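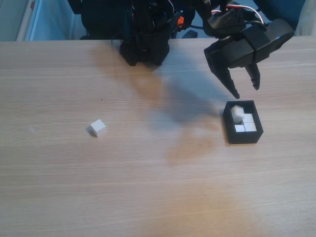
**Rania Alaoui**

The new release planner has been merged into the main branch of Flumeda, and everyone on the tabletop arms should be on it by the end of next week. Most of the change is in the last few centimeters of a place, when the fingers open over the tray.

The old code treated "open gripper" as a single command. It sent the open signal, waited a fixed time and started the retreat. That was fine for a bare table. In the small black tray the cubes sit close to their neighbors and to the walls, and a finger that swings wide can nudge a cube that was already down. We logged 754 places on the old version, and 133 of them ended with a cube on edge or pushed out of line.

The new version plans the opening as a motion of its own. It takes the tray pose from perception, works out which side has room, and picks an opening width and a wrist angle before the arm comes down. If there is no safe width, it tries the next free slot. Retreat begins when the finger encoders report that they have reached the planned width, so the fixed wait is gone from the config. If your launch file still sets `release_wait`, delete the line or the node will stop with an error.

Koen Coppens rewrote the pose filter at the same time. A pale cube on light wood gives the detector very little edge to work with, and the arm's own shadow makes it worse. The filter now masks the shadow using the joint positions and the lamp direction you enter at setup. You will need to measure the lamp direction again if you move the light. Reflections on the tabletop are not handled yet. Koen has a branch for that, but it slows the detector too much to merge.

Two known problems:

- A cube lying at an angle is sometimes reported flat. The grasp still closes, but the cube goes into the tray turned.
- The log viewer shows the planned width in meters and the measured width in millimeters. Elango Raju is fixing the viewer.

Replay files from before the merge will load, but the release step shows up blank. Taha Bouzid has a converter script in the tools folder. The next merge window is in November, and requests for it go to Nesma Abdelaziz.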